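# 점수표보다 연습 일지를 먼저 보자

저는 대학교 로봇 동아리에서 두 학기째 활동하고 있는 유학생입니다. 한국어로 긴 글을 쓰는 것이 아직 어렵지만, 이 의견은 꼭 글로 남기고 싶었습니다.

우리 동아리는 4월부터 Skendance라는 교내 대회를 준비합니다. 과제는 식탁 정리입니다. 접시, 병, 컵 같은 물건을 로봇 팔이 정해진 자리로 옮기면 점수를 받습니다. 만점은 100점이고, 작년에 우리 팀은 50점을 받았습니다. 그때 선배들은 점수가 낮은 이유를 모델에서 찾았습니다. 저는 그 생각에 동의하지 않습니다.

작년 팀이 모은 시연 데이터는 거의 4000개였습니다. 숫자만 보면 많습니다. 그런데 같은 팀의 Tianyou Pan과 함께 하나씩 다시 보니, 대부분의 물건이 책상 가운데에 똑바로 서 있었습니다. 대회 날 식탁은 그렇게 깨끗하지 않습니다. 심사위원은 물건을 눕히기도 하고 겹쳐 놓기도 합니다.

그래서 올해는 배치를 먼저 정하고 나서 데이터를 모으자고 제안했습니다. Jianguo Shi 선배는 처음에 반대했습니다. 배치를 바꿀 때마다 시간이 걸리고, 신입생은 빨리 로봇을 움직여 보고 싶어 한다는 말이었습니다. 그 말도 이해합니다. 저도 첫 학기에는 조종기를 잡는 날만 기다렸습니다. 그래도 어려운 배치를 여덟 가지 정해서 돌아가며 연습하기로 했습니다.

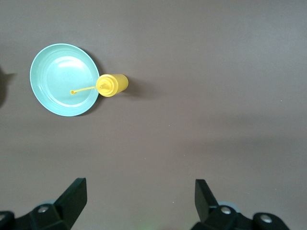

*손목 카메라로 본 연습 배치. 사진 제공: 로봇 동아리 Nemico 팀*

노란 소스 병이 옆으로 누워 있고, 가늘고 긴 노즐이 접시 안쪽까지 들어가 있는 배치입니다. 사람에게는 쉬운 일이지만, 병을 먼저 잡을지 접시를 먼저 잡을지에 대해서 우리는 저녁 내내 토론했습니다. 접시를 먼저 밀면 병이 굴러갈 수 있습니다. 병을 잡는다면 몸통의 어느 쪽을 잡아야 노즐이 접시에 걸리지 않을까요? 이런 질문은 코드만 읽을 때는 잘 나오지 않습니다.

저는 동아리의 평가 방법도 바뀌면 좋겠습니다. 지금은 대회 점수만 기록으로 남습니다. 어떤 배치에서 왜 실패했는지 쓴 일지도 같이 남겨야 다음 학기 신입생이 같은 자리에서 다시 시작하지 않습니다. 일지 양식은 제가 만들어서 동아리방 공유 폴더에 올려 두었습니다. 아직 빈칸이 많으니 의견을 주시면 고치겠습니다.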